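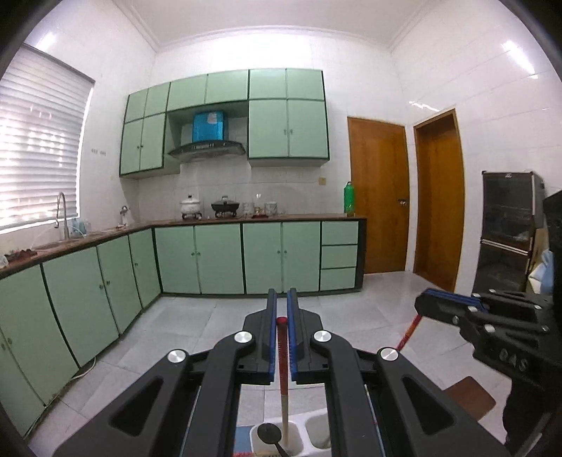 Oddale tightens rules on coated kitchen utensils

June 30, 2021

Oddale's product safety office has published new limits on what may pass from the surface of kitchen and table utensils into food. The rules cover ladles, spatulas, serving spoons and chopsticks sold in the town's shops and markets, including those with painted, printed or lacquered handles.

The change follows a sampling round that began in February. Inspectors bought 300 items from retail shelves and market stalls and sent them to the Jokmont laboratory for testing. Of these, 283 met the existing limits. The other 17 released more material than allowed when held in a warm, mildly acidic liquid, the standard stand-in for foods such as tomato sauce and pickles.

Most of the failures involved decorated surfaces. Under the old rules, a coating was tested only if it covered the part of the utensil meant to touch food. The new text extends testing to any decoration within a set distance of that part, and to the full length of chopsticks, on the grounds that the thick end is often used to move food from a shared dish.

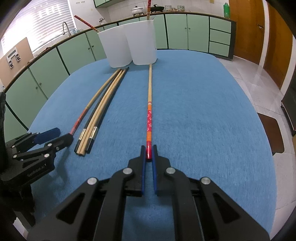 According to Cultel, the wider test area will raise costs for small importers, who often bring in many patterns in short runs. The company asked that one test be accepted for all patterns printed with the same inks on the same base material. The office agreed in part - a shared test will be valid for up to 200 patterns, provided the supplier keeps a record of each ink batch.

Mitsotakis-Vlachou, which supplies lacquered tableware to restaurants, said in a written reply that its current range already meets the new limits and that no products would be withdrawn.

The office received 1,308 responses during the comment period. A majority supported the wider test area. Many also asked for clearer labels on dishwasher use, as repeated washing at high temperature can wear down a coating. That point was left out of the final text and will be handled separately.

Items already in stock may be sold until the end of next February. After that date, sellers must be able to produce a test report on request. Utensils with no coating or printing are exempt from the new testing requirement but remain subject to the general limits.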